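2021-05-17 Fiorella Amato
阅读 200 评论 3

工作记录:Merkivska 院区夜班排班与工时核对

接着三月那版记录往下写。三月的结论只有一条:排班表上的工时和考勤系统导出的工时对不上,差额集中在夜班。当时没有查清原因,只把两份原始表格存进了共享目录。本次把差额拆开,并把护士和护理员提出的几条意见逐条对到数据里。

一、数据来源

排班表由各病区护士长在 Pletow 里填写,每两周锁定一次。考勤来自门禁刷卡,由 Flimetti 汇总后导出为逗号分隔文件。两边的人员编号规则不同:Pletow 用入职编号,Flimetti 用卡号。换过卡的人在 Flimetti 里有两条以上记录,旧卡号不会自动并到新卡号下。三月那次核对没有处理这一点,旧卡上的工时全部漏掉,因此三月表里的差额偏大,不能再引用。已在旧文件名后加了“作废”字样,请不要从旧邮件附件里取用。

本次先做对照表,入职编号为主键,卡号为多值字段。对照表由人事科核对过一遍,仍有个别借调人员没有入职编号,暂用姓名拼音加病区代码代替。这部分人单独放在一个工作表里,不进总表。

二、班次口径

白班和小夜班没有争议。大夜班跨零点,Pletow 把整段工时记在上班那一天,Flimetti 按自然日切成两段。按天比对时必然出现一天多、一天少,按周汇总时大部分能抵消,只有周期首尾两天抵消不掉。处理办法:把 Flimetti 的两段合并回上班日,再按周期汇总。合并条件是同一卡号、前一段结束于零点、后一段开始于零点,三项都满足才合并。只满足两项的保留原样,打标记,人工看。

交接班时间是另一回事。排班表上大夜班到早上八点为止,实际交接要等白班到齐、清点完毒麻药品、床旁交完重点病人才能离开。刷卡时间显示,交接通常在八点以后才结束。这一段在 Pletow 里没有字段可填,历来不计工时。三月座谈时护士提的第一条意见就是这个,当时记录里写的是“待核实”。现在数据能支持这条意见:每个病区都有,内科两个病区最长。

三、差额分解

处理完卡号和跨零点之后,剩余差额分四类:

1. 交接班延时。占比最大。
2. 临时顶班。排班表锁定以后发生的换班和顶班,由护士长手写在纸质本上,事后补录不及时。核对了纸质本,多数能对上,有几条只写了姓没写名,同一病区有同姓的人,无法判定,列入待问清单。
3. 隔离病区穿脱防护服。刷卡点设在缓冲区外侧,穿脱时间算在刷卡时间之内,但排班表只计进入病区后的时间。
4. 漏刷卡。只有上班记录没有下班记录,或者反过来。Flimetti 对这类情况按零处理,不报错,这是导出程序的缺陷,已经反馈给信息科。

第四类会让考勤工时小于排班工时,方向和前三类相反。汇总时正负相抵,总数看起来比实际好。以后报表一律分列,不给净值。

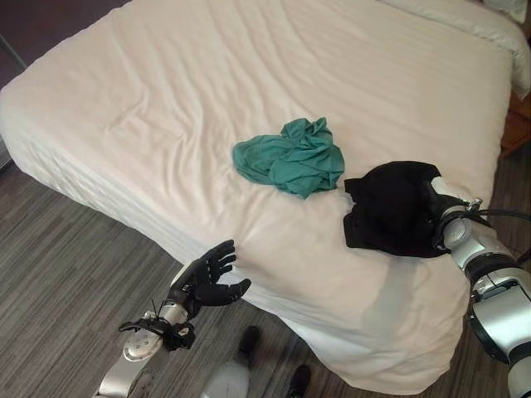
第二类和第三类之间有重叠。顶班到隔离病区的人,如果排班表没有补录,穿脱时间会被一起归到临时顶班里。目前按先判顶班、再判穿脱的顺序处理,结果偏向第二类。换个顺序重跑过一次,总差额不变,两类之间的分布有变动。正式报表需要写明判定顺序,否则两次结果没法比较。

四、关于补贴计算

夜班补贴按班次发,不按小时发,所以交接延时不影响补贴金额,只影响加班工时。这一点座谈时说得含糊,有同事以为补贴也要重算。查了财务的计算表,补贴栏取的是 Pletow 里的班次数,和考勤没有关联。受影响的是临时顶班:没有补录就没有班次,没有班次就没有补贴。这部分是实际少发,应当优先处理,不必等整套核对做完。

已整理出一份待补发名单,超过 50 条,同一个人可能有多条。名单只列班次和病区,不列金额,金额由财务按当期标准计算。护士长签字后转交。外科病区的纸质本有一页受潮,字迹看不清,相应的班次请当班人员自己写说明,由同班另一人确认。

隔离津贴按天发,标准和口径都在财务那边,本次没有动。有人问顶班半天算不算一天,文件里没有写。已书面去问,没有答复之前不要在病区里口头解释。

五、Serra 试用情况

Serra 是信息科推荐的排班模块,可以直接读门禁数据,目前只在一个内科病区试用。记录几点:

优点是换班能在手机上登记,护士长确认后立即生效,不再依赖纸质本。试用病区的第二类差额明显减少。

问题有三个。其一,交接班时间仍然没有独立字段,只能写在备注里,备注不参与汇总。其二,夜间网络不稳定时,登记会停在“提交中”,界面没有提示失败,有人重复提交,后台出现两条相同记录。去重规则目前按人、日期、班次三项判断,能去掉重复,但同一人当天确有两次顶班时也会被去掉一条。其三,连续夜班超限的提醒只发给护士长,不发给本人。护士的意见是本人也应当收到,我同意,已写进需求单。

在交接字段加上之前,不建议扩大试用范围。换了系统而口径不变,差额最大的那一类照样没有地方记。

六、口径修改建议(草稿)

交接班时间单列一项,以刷卡离开时间减去班次结束时间计算,短于十分钟的不计,超出部分全额计入加班。十分钟这个数是沿用检验科的做法,护理这边是否合适,要听病区意见。

穿脱防护服的时间按固定值计入,不按刷卡逐次计算。逐次计算误差太大,缓冲区排队的时候时间会拉得很长,人与人之间没有可比性。固定值取多少,请感控科给一个参考。

漏刷卡的记录不再按零处理,按排班工时暂计,并标记为待确认。下一个锁定周期之前没有确认的,退回病区。

七、脚本和文件

合并脚本放在共享目录的“工时核对”文件夹,参数写在文件开头。跑之前先更新卡号对照表,否则新换卡的人又会漏。编码要选 UTF-8,Flimetti 默认导出的不是,直接打开会乱码,姓名栏坏掉以后人工核对没法做。中间表不要手改,改动一律写进修正表,由脚本读取。上周有人直接改了中间表,重跑后改动丢失,又花了一个下午找回来。

八、未完成

同姓人员的顶班记录,待各病区回复。
借调人员的入职编号,待人事科。
导出程序对漏刷卡的处理,信息科已登记,没有给时间。
穿脱时间固定值,待感控科。
顶班半天的隔离津贴,待财务书面答复。
急诊的数据没有纳入。急诊有自己的排班表,班次长度和病房不同,现有脚本的班次字典里没有对应项,需要另加。先向急诊要一个完整周期的原始表,格式不限,扫描件也可以。

分享 2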